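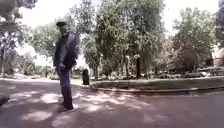
Trinidad Bravo asked after the last session whether shade should be recorded as a property of the tree or of the path. For this unit it is recorded against the path. The tree is entered once, in the planting inventory, and the shade it throws is entered for each segment it reaches.

We use cookies to remember your settings. Accept | Manage

Landscape Maintenance II
Handout 6: Path surfaces and tree shade in public parks

1. Surface classes

Each segment of path is given one surface class before anything else is noted.

Class A – bound, continuous. Asphalt or poured concrete. Record color as pale, medium or dark. If you can't tell asphalt from concrete, write "bound, type unknown" and move on.
Class B – bound, unit. Brick or concrete pavers. Record the laying pattern and the state of the joints.
Class C – unbound. Soil, gravel or crushed stone. Record whether the edge is defined by a curb, a board or nothing.

A segment ends where the class changes, where the path forks, or at 85 paces, whichever comes first. Two classes lying side by side are two segments with a shared boundary, even when walkers treat them as one.

2. Shade on unbound paths

Class C paths under closed canopy lose water more slowly after rain and tend to stay soft along the center line. Where the canopy breaks, the surface dries and begins to dust. Note the change of state at each break, with the time of day. 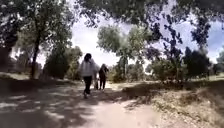 Width is taken at the narrowest and widest points of the segment. On unbound paths the edge drifts outward under foot traffic, and the widest point is often several feet beyond the original line. Take the drawn width from the plan and the worn width from the ground. Enter both.

Banks beside the path are noted as stable, slipping or undercut. Exposed roots go under "trip hazards" and not under "tree condition," an error found on 11 of last June's sheets.

3. Shade on bound paths

Shade is estimated as a percentage of the segment surface, to the nearest tenth. Dappled light is the main source of disagreement between observers. The rule used here: if a patch has more shadow than light, the entire patch is shade. Bright specks inside it are ignored. Repeat the estimate after two hours and enter the second value beside the first.

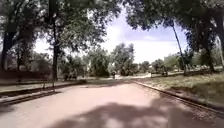

4. Edges and furniture

Curbs: record as flush, low or full height. Note gaps and settled sections.
Planting strips: record cover as grass, bare soil or mixed. Bare soil at the base of a trunk usually indicates compaction, dense shade or both, and the cause is not to be guessed from the path.
Benches: record distance from the path edge, material if known, and whether the seat is in sun or shade at the time of the visit.
Bins: record position only.

The Wutlow plan sheets show furniture as installed. Nearly 16 items have been moved since then, so the ground position takes priority.

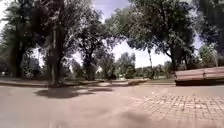 Patricio Robles

Assignment: complete one sheet for a segment of each class. Where a bound path meets pavers, draw the boundary and mark any difference in level. Sheets go in the tray outside the Urna room before the next field session. Late sheets are read but not returned.

0 comments | 6 shares

© Wutlow Landscape Program. Contact the course office | Back to top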